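主题：Re: [藏品组] Orncombe 旧报与展签文字，11月换展前要定的几件事

各位，

刚下火车，边走边回，先把能定的定了，有遗漏的后面再补。Shaimaa 的原信太长我拆开来回，没引到的就是没意见。

2018年10月30日，Shaimaa Belhaj 写道：

> 大家好，换展的事我汇总一下，请各位逐条看，能回的尽快回。
>
> 一、Orncombe 渡口那一组，总说明牌上写的是“渡口于大洪水后一年恢复通航”，可是第二柜的展签写的是“当年秋天即恢复”。两块牌子隔了没几步，观众一定会问。到底用哪一个？

用“次年”。我上个月又把旧报翻了一遍，当年秋天那条消息说的是临时搭的小船，只过人，不过车马，也不收渡资。正式复航有告示，春天贴出来的，告示原件就在我们库里，第二柜背板后面那张折过的就是它的抄本。写展签的人（就是我，认了）当时只看了秋天那条，没往后翻。

所以第二柜展签改成：“洪水当年秋天，镇上以小船临时载人过河；渡口次年春天正式复航。”多一句，字号不要缩，宁可把下面那句讲缆绳的删掉。缆绳的事说明牌上已经有了。

另外“大洪水”三个字，老人这么叫，外地观众不懂，总说明牌第一次出现的地方加年份。后面不用再加。英文那边也是，别写 Great Flood，看着像圣经，就写 the flood 加年份。

> 二、Borbély 家捐的那批信件，目录上是 2,907 件，Pliltis 里查出来的数对不上，少了一截。是没录完，还是录重了后来删掉的？新闻稿里要写数字，我不敢乱写。

没录完。2,907 是当年接收单上的，一张纸算一件，信封也算一件。后来录 Pliltis 的时候改了规矩，信和它的信封合成一条，所以条目必然比接收单少。再加上最后那 40 件压在一起揭不开的，一直没进系统，搁在灰盒子里等纸张修复那边排期，排了两年了……

新闻稿就写“两千余件”，别写精确数。谁要是问，就说以接收单为准。也别写“全部首次公开”，能上墙的就那么几封，写了人家来看要骂的。我记得上回有个地方写了“全部”，留言本上一整页都是这个。

顺带说，Borbély 的 é 上面那个撇不要丢。导出的时候编码一坏就变成问号，去年的折页印出来就是 Borb?ly，家属没说什么，我自己脸红。校对的同事请专门看这一个字母，中文里如果要译名，统一用“博尔贝伊”，不要一处“博尔贝利”一处又不译。我的意见是干脆不译，直接用原文。
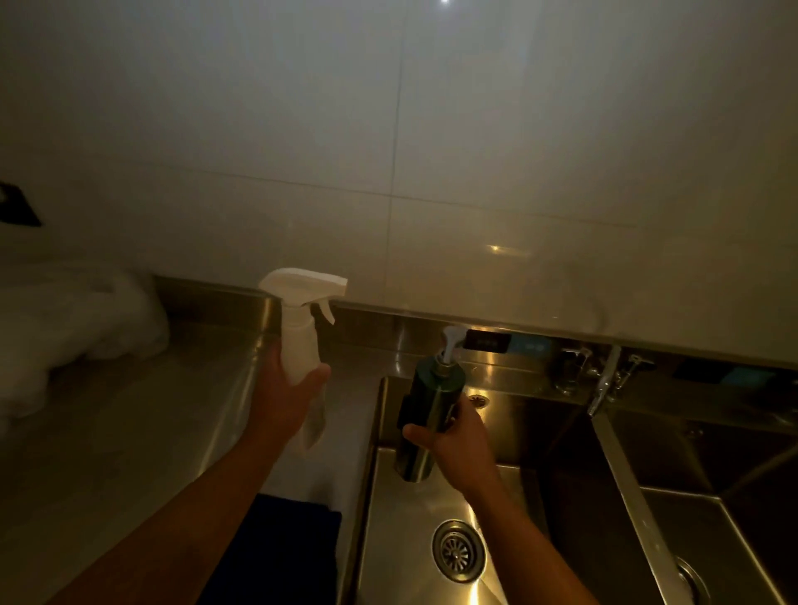
信件选哪几封的事，上次会上说好是三封，后来又有人提要加那封讲冬天过河的。我赞成加，文字好，字迹也清楚，观众站着就能读。但是加一封就得撤一封，柜子就那么大，Varkex 那边给的托板尺寸已经下单了，改不动。撤哪封？我提议撤第二封，谈房租的，内容跟渡口没什么关系，当初选它纯粹是纸好看，品相完整。有不同意的请回信说，明天中午前没人反对我就这么定了。

讲冬天过河那封，录文我手头有一版，有两处存疑：第四行那个词，我读成“绳”，Shaimaa 读成“橹”，冬天河面有冰碴子的话，拉绳过去说得通，摇橹也不是不行。展签上先打方框，注“此字待考”，别硬猜。还有落款的日子，墨洇了，只看得出月份。就写月份。

> 三、柜子的问题。Varkex 的新柜什么时候能到？旧柜玻璃内侧那层雾一样的东西，谁负责，用什么擦？去年擦完之后有人说反而更花。

新柜十一月上旬到，具体哪天他们还没给准信，我催了两次。电梯放不下，要走后面的坡道，请提前把坡道上那堆折叠椅挪走。拆箱不要用美工刀从中缝一刀划到底，里面的隔板就贴着纸箱，上回划出一道印子，赔是赔了，等了好久。

开箱以后空柜敞着门放，至少放到闻不出味道再进东西。我知道时间紧，时间紧也得放。密封条的味道对银和铅都不好，那几枚渡资铜牌倒还好一点，可旁边还有个铅封。如果到时候来不及，就先上仿制件，原件晚几天进柜，没人会怪我们。测试片我带过来，放进去看变色，别凭鼻子，刚才那句“闻不出味道”是说最起码的。
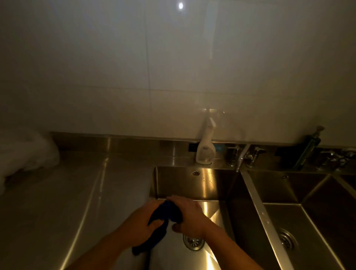 旧柜的清洁，规矩跟以前一样，藏品先撤出来再动手，撤出来的东西放到隔壁桌上，盖好，别放地上。内侧那层雾是旧衬布里跑出来的，不是观众手印，光拿干布蹭只会越蹭越花，去年就是这么花的。要用湿布。但是湿布就怕带水太多，顺着玻璃流进下面的木槽里，木槽一胀门就关不严。所以布下了水一定要拧，照图上那双手的拿法，在水槽上面一左一右反着拧，把布绞成一股绳那样，别光是攥一把就拿走。深色布也有个麻烦，新的会掉色掉毛，第一次用之前单独洗过再说。擦完马上跟一块干的。两块布不要混用，不要擦完外面又去擦里面。清洁剂一律不往柜里喷，内侧只用蒸馏水，外侧随意一点。擦完敞着，隔天再回放藏品。

谁负责：旧柜两个归我和库房，靠窗那个请教育组帮个手，就那一个，半个上午的事。

> 四、开幕那天的免费票，发多少张？去年发到后来不够，前年又剩一大堆。
>
> 还有就是镇上学校那边问能不能留一批。

总数 2,000，这个是馆里批的，不能再多，印刷厂那边也是照这个下的单。学校留 100，不够的话让他们老师跟我单独说，来得早可以不用票直接进，反正开门头一个钟头人最少。剩下的放前台，一人限领两张，不预留，不打电话预约。去年就是电话预约那块乱了，本子上记一遍，表格里又记一遍，两边对不上。

渡口村来的老人不用票。这个请务必跟前台说清楚，写在纸条上贴到桌子里侧，去年有位老太太，她父亲就在我们那张合影的第二排，在门口被要票，站了好一阵子。我想起来都难受。

票面上的文字再改一处：“纪念渡口复航”改成“渡口的故事”。复航的年份刚刚才理清楚，票上别再给自己找麻烦。背面地图请核对一下，旧版把老码头标到上游去了，位置应该在桥的下游一侧，老邮局对面。有人说老邮局早没了，那就标成现在的药店，括号里写“原邮局”。

> 五、口述部分。录音有几段讲的和展签矛盾，放不放？
>
> 我个人倾向放，但要有说明。

放。同意你的。口述就是口述，人家记得秋天就通了，那是因为人家秋天就坐小船过去的，对他来说那就是通了。听筒旁边贴一行小字：“讲述者的回忆，时间与文献或有出入。”够了，不要长篇大论，不要写“有误”。

剪辑方面，每段控制短一点，上次试听，观众拿起听筒平均没听几句就放下了。开头那段喘气和挪椅子的声音我建议留一点点，不要剪得太干净，听着像播音员。还有那段唱的号子，整段留，哪怕长。方言字幕请再过一遍，“落水”在他们那儿是下船的意思，字幕上直接照搬，看的人以为有人掉河里了。这种的还有好几处，我列了个单子，晚上发，单子里标红的是一定要改的，标黄的大家商量。

授权书还差两份没签回来。差的那两段先不上，别抱着侥幸心理。签字的表格用新版，旧版没有写网上播放那一项，我们要放到网站上的话旧版不算数。

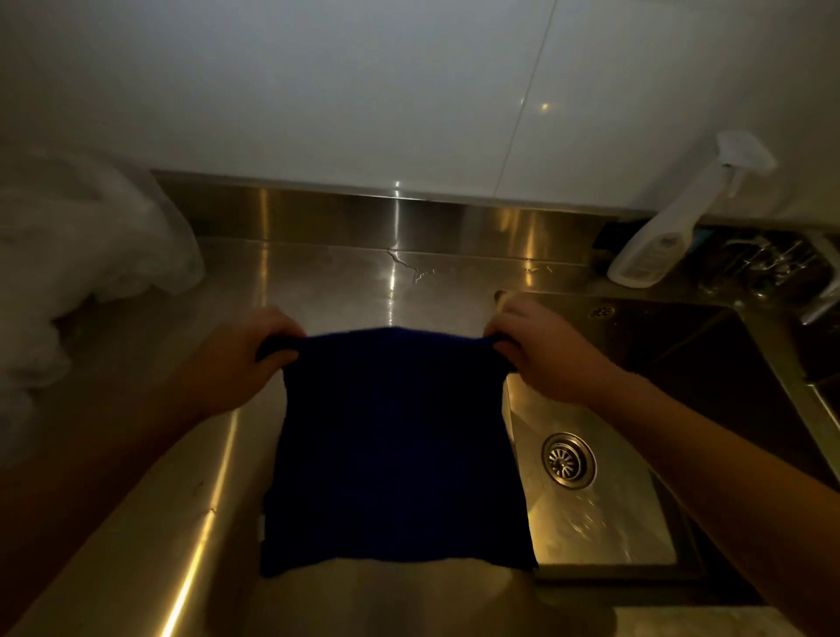 接着说展线。合影那面墙我还是想放在最后，出口前面。前面讲完船、讲完水、讲完信，最后看见一排人脸，观众会停下来找自己认识的人，停在出口那儿也不堵路。放在入口的话，前面人一停后面全堵，去年已经吃过苦头了。唯一的问题是出口那面墙下午有光，照片是复制件，不怕，就是反光，看不清。把两盏射灯的角度压低试试，还不行就挂个薄帘子。

合影里还有好些人没有名字。我想在旁边放一本空白本子，一支铅笔（铅笔！不要圆珠笔，去年圆珠笔划到墙上了），请观众认出谁就写下来。写下来的先不当真，收集起来再去核。Pliltis 里可以开一个字段叫“观众指认”，跟“已核实”分开，千万别直接往“人物”那一栏里填。以前填过，后来有两家人说同一个人是自己舅公，到现在也没弄清楚。

渡船模型运回来了没有？上次说借给邻县，借条上写的归还是十月，没见有人登记入库。如果在路上，请告诉我走的哪家，箱子外面有没有贴防倾斜的标。桅杆那里以前断过，胶是老胶，颠不起。到了先别拆，等我过来一起拆，拍照留底，四面都要拍，底下也要拍。

还有两件小的：

一，总说明牌第三段“居民们怀着激动的心情”，删。谁也不知道人家什么心情。换成旧报上那句原话就行，“是日两岸人极多，至晚不散”，又短又好。

二，馆名简称全场统一，别一会儿“镇史馆”一会儿“Orncombe 馆”，导览册、网页、票面都查一遍。网页那边还挂着上一个展的开放时间，谁有后台密码的麻烦顺手改掉，我的登陆不上去，重置邮件一直收不到。

时间安排大致这样：文字这周收齐，我统一过一遍，然后交英文。英文回来之后只改错不改意，谁都不许再加句子，包括我。展签打样出来贴到旧柜上看一眼实际高度，上回字贴得太低，坐轮椅的观众看着正好，站着的都得弯腰，再上回又反过来。这次取中间，倾斜一点点，具体角度让做托板的师傅说了算，他比我们懂。

Shaimaa，你那份汇总里第六条“预算见附件”，附件没挂上，或者是列表给吃掉了，超过大小它会自己删的。麻烦再发一次，或者放共享盘里给个路径就好。

还有谁拿着库房的备用钥匙？不在挂钩上，请放回去在登记本上签个名。

先这样，车来了。有事直接回列表，别单独给我发，单独发我在容易漏。

藏品组

_______________________________________________
藏品组邮件列表
回复本邮件将发送给全体成员。退订请发空信，主题写“退订”。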